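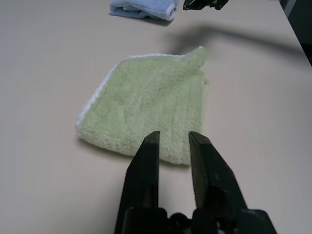
Serviette d'entretien Skornus, vert pastel
Référence catalogue : Skornus 11
Gamme : Linge d'entretien et de service
Distribution : Tollesby Fournitures, service des collectivités

Présentation

La serviette Skornus est destinée aux établissements d'accueil, aux offices de restauration et aux services d'entretien qui souhaitent disposer d'un linge souple, de petit format, facile à identifier et à ranger. Elle est proposée en vert pastel et en bleu clair, l'une et l'autre teinte étant soulignées d'une bordure blanche. Le choix de deux couleurs répond à une demande constante des responsables de lingerie, qui affectent habituellement le vert aux surfaces des salles communes et le bleu aux sanitaires. L'établissement demeure libre d'adopter une autre répartition, à condition qu'elle soit affichée dans le local de rangement.

Caractéristiques

Format : carré, 30 cm de côté
Aspect : poil dense et duveteux
Finition : bordure blanche
Coloris : vert pastel, bleu clair
Conditionnement : lot de 4 pièces d'un même coloris
Carton : 7 lots

Les dimensions s'entendent avant le premier lavage. Un léger retrait peut être constaté par la suite et ne constitue pas un défaut de conformité.

Usage

La serviette s'emploie à plat ou pliée en quatre pour l'essuyage et le dépoussiérage des tables, des plans de travail et des rayonnages. Pliée, elle offre plusieurs faces utiles que l'agent retourne au fur et à mesure de son passage. Elle convient également à la finition des surfaces vitrées, sous réserve d'avoir été lavée au moins une fois.

Il est déconseillé de l'utiliser sur des surfaces rugueuses ou présentant des arêtes vives, susceptibles d'accrocher le poil.
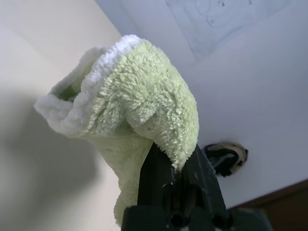

La bordure blanche sert de repère lors du pliage. Il est recommandé de la laisser apparente sur le devant de l'étagère, de manière que les piles restent lisibles et que les pièces puissent être prélevées une à une.

Entretien

Un lavage séparé est préconisé avant la première mise en service. Les coloris vert et bleu peuvent ensuite être lavés ensemble, à l'exclusion du linge en coton pelucheux. L'emploi d'un assouplissant est à proscrire : il réduit la capacité d'absorption. Le séchage s'effectue à l'air libre ou en machine à basse température. Le repassage est inutile.

Les pièces dont la lisière s'effiloche peuvent être conservées pour les travaux salissants. Il convient alors de les retirer des piles courantes et de les marquer d'un point à l'encre indélébile.

Articles associés

Panier de rangement Bettencourt, deux compartiments
Chariot d'entretien Primero, modèle étroit
Étiquettes de lingerie, vert et bleu

Commande et renseignements

Les commandes sont reçues par carton entier. Les établissements ayant souscrit un contrat annuel peuvent obtenir des lots à l'unité auprès de leur correspondant. Un échantillon de chaque coloris est adressé sur demande écrite, dans la limite d'un envoi par établissement.

Suivi des commandes : Inês Mendes
Conseil aux lingeries et formation des agents : Wekesa Mfinanga
Réclamations et retours : Rodrigo Cardoso

Fiche mise à jour le 20/2/19. Elle annule et remplace la version de septembre.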